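Ovcombe Equipment Reuse Program
Speaker notes: Opening and sorting donated desktop computers
Jan 19, 2026

Slide 1. Welcome
Thank the Runa branch for hosting. Remind attendees that the session covers desktops only - laptops will be addressed in March.

Slide 2. Where the program stands
Ovcombe received 863 desktop computers in the last program year. Some 70 percent were passed on to schools after cleaning and a change of drive. The remainder were taken apart for parts at the Pawlak site.

Slide 3. Inside the case
Ask the audience to find the power supply before naming it. On this Dell board the processor is held under a metal bracket, with the memory slots behind it. Point out the blue clips beside the slot covers and the blue drive release latch. Allow two minutes for questions.

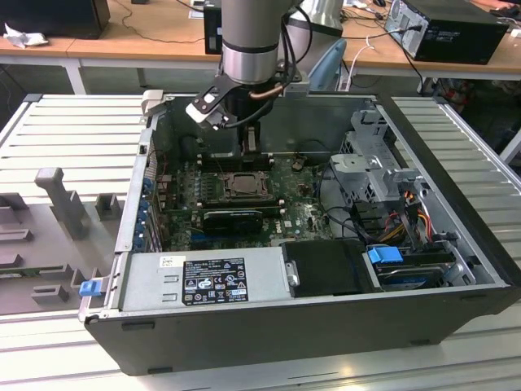 Slide 4. Order of removal
State the order clearly and repeat it once. Unplug the unit and lay it on its side. Take out the hard disk drive first and log its serial number on the Dimano sheet. Memory and the graphics card follow. The power supply comes out last - it is never to be opened.

Slide 5. Records
Completed sheets go to the Pawlak site with the parts. Questions on records may be sent to the program office, extension 2682.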